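Wultel Automation Notes
Bench Reports

Gripper comparison on the two-arm cell: white jaws against black fingers

Prepared by Hadiza Briggs and Olumide Balogun

The May issue promised a report on end effectors for the two-arm cell. The delay was mostly a controller matter, covered further down. The comparison set two tools against each other: the Plarkico parallel jaw, in the angular white bracket, and the Zandinik two-finger unit, in black. Arms, power supplies and teleoperation leader stayed the same for both.

The parts were chosen to be awkward in different ways. Large molded furniture tests how the arms share a load when the part is wider than either tool. Plastic pipe tests alignment. Trays and upright containers test approach angle and clearance. All of them are light, and none was fixtured.

Furniture went first, with the white jaws. Both tools take the near edge of a chair seat with the chair on its back, and the operator then has to keep the two arms from fighting each other through the part.

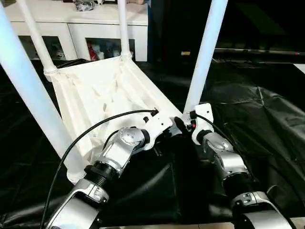 The main variable in this work is stiffness mismatch. If the left arm runs stiffer than the right, the part yaws toward the softer side as soon as the operator commands a lift, and one jaw starts to slide along the lip. Matching the position gains at the wrist joints removed most of the yaw. Lowering them on both arms removed the rest but added a lag that Mudassar Qureshi, who drove most of the trials, found tiring over a full session. We settled on matched gains with a reduced torque ceiling. The ceiling is set in the controller file for each arm and has to be reloaded after a power cycle.

Jaw depth matters less than expected on a flat edge. It matters a good deal on ribbed plastic, where a shallow bite lands on a rib and rocks. Operators should close slowly, stop at first contact, and shift sideways if the wrist shows a torque reading before the jaw is fully seated.

Tray work is a clearance problem. The dividers are thin and the compartments narrow, and a tool that closes well in open air can be too wide to go down between two walls. The black fingers have a textured surface and a rounded tip, and they can be placed on either side of a single wall. Approach was made from above at an angle, with the wrist camera as the primary view and the head camera as backup.

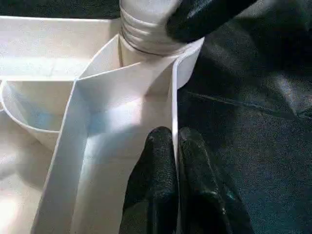 Wrist camera view: black fingers at a divider wall of the white tray.

Exposure was the weak point of the wrist cameras in this setup. White plastic next to dark cloth is close to the worst case for automatic exposure. When the tray fills the view, the fingers lose detail; when the cloth fills it, the tray washes out and the top edge of a divider becomes hard to place. Fixed exposure, set with the tray in view, was better for every operator. Gain should be fixed at the same time, or the controller will use it to compensate.

Motion blur is the other cost. A longer exposure gives a cleaner picture at rest and a smeared one in motion, and at close range a small wrist movement is a large movement in the image. Cylinders suffer the most, as their vertical edges are what the operator steers by.

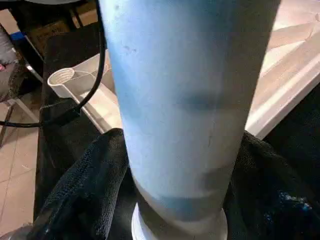
Chukwuemeka Bako writes that he would give up resolution before shutter speed. On his own cell he halved the image size, shortened the exposure and found that insertion tasks became easier to drive, although the recordings looked worse. He asks whether the comparison was run at full size throughout. It was. A repeat at the smaller size is planned, using the same exposure limits on both arms so that the views can be compared directly.

Pipe handling closed the series, with the black fingers on both arms. The fingers meet low on the upright, close to the base fitting, and the two grippers come near enough to touch. Software collision limits were set for the arm links only. They did not include the tools, and the operator had to watch that gap.

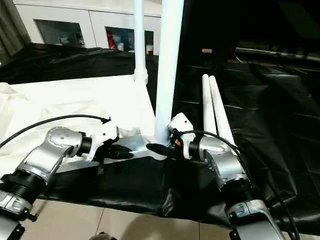 Wultel Automation Notes, No. 3, page 2

The tool envelope has now been added to the collision model as a simple box around each gripper, with a separate entry for each type. Cable loops are not modeled. Route them over the wrist with enough slack for full rotation, and check the slack after every tool change.

The controller delay mentioned at the start came from the Amadi bus adapter. With both grippers connected, the adapter dropped commands when the update rate was set to 200 Hz. At 100 Hz it ran without faults. Osaze Ojo traced the problem to a buffer setting and logged it as ticket 2374. Until the revised settings are released, run both arms at the lower rate.

For now, the white jaws stay on the cell for furniture and other broad edges, and the black fingers are used for trays and pipe. Calibration files for both tools are in the shared controller folder. Load the file that matches the tool before enabling torque.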